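Members' newsletter -- Visits

Trellard open afternoon: the two-arm table and the old packing line

Our December visit was to Trellard, in the units behind the Raroseck road. There were 15 of us, which was the limit they had set, and two people on the waiting list got in after late cancellations. If you missed out, there will be another one in the spring and names can go down now.

We met at the side gate at 1.30 pm. Parking was tight and the signs still send you round to the old loading bay, so anyone going next time should carry on past the first entrance and turn in at the second. Passes were handed out at the door and we had a short safety talk. Bags and coats stayed in the front office.

The first hour was spent in the packing hall with the older machines. Trellard took over the Laskowska line when that firm closed its works here, and a fair part of it is still running. It fills and seals small cartons of dried fruit and has done so, with repairs, for longer than most of the people looking after it have worked there. The drive motors have been replaced and the guards are new, but the carton feed is original. Several of our members had worked on similar feeds and there was a long discussion about suction cups, which had to be cut short. The current cups last well on plain board and badly on coated board. Our hosts would be glad to hear from anyone who has found a better one.

They showed us the fault log for the line, which is kept by hand in a ledger. Entry 1061 was the latest. Most of the entries are jams at the feed, and most of those were cleared without calling anyone out. It was good to see a log that people fill in properly, with the time and what was done written down in the same place.

After tea we went upstairs in two groups to see the handling room. This is where Trellard is working on a project called Velia, and for many of us it was the main reason for coming. The aim of Velia is to handle soft food, one item or one bunch at a time, without a special tool for each product. The packing hall is good at cartons that are all the same size. It is no use for a bunch of grapes.

The work is done at a small table with a cutting mat on it, using two arms. One has a plain gripper with two fingers. The other has a hand with fingers, and wears a glove. We asked about the glove, and were told that it gives more grip on smooth items and is cheap to change when it gets dirty. The staff wanted to talk mostly about the gripper, though, as that is where they have had the most trouble. Close it too far and the fruit splits. Stop too soon and the bunch slides out. Grapes also hang differently each time they are picked up, so a setting that is right for one bunch may be wrong for the next.

A member of staff stays beside the table during runs. Each group had 31 minutes in the room by the timetable, and ours ran over.

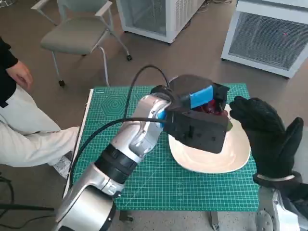
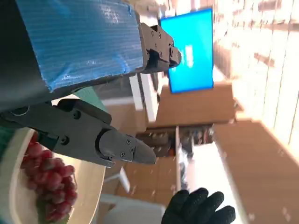

Questions were taken on the landing afterwards. The first was about speed. The arms are slow, and our hosts said so before we could. They would sooner have a slow movement they understand than a fast one they have to keep stopping. A person on the packing bench would be well ahead for some time yet, and there is no plan to move Velia into the hall next year.

The second was about cleaning. Nothing handled on the table goes on to be sold. If the gripper is ever used on real orders it will need a covering that can be washed down or thrown away, and they have not settled on one. One of our members who used to work in dairy equipment has offered to send some notes on seals and washdown, and that offer was taken up.

Somebody also asked about jobs. The answer was that the company has trouble filling the early shift as it is, and that the bench work is hard on the wrists. Not everyone in our party was satisfied with that and it was talked over again on the way back to the cars -- we may give it an evening of its own later in the programme.

A few practical points for the spring visit. There are stairs up to the handling room and the lift is for goods only, so please say when you book if stairs are a problem, and the second half can be arranged differently. Flat closed shoes are needed in the packing hall. Two people had to borrow overshoes this time and the spare pairs are large. The hall is cold, and with coats left in the office a jumper is a good idea.

There is no charge, but we do put a collection towards tea. To add your name, use the visits sheet at the next meeting or reply to this newsletter with "Trellard" in the subject line. Those on the December waiting list who did not get a place will be offered one first.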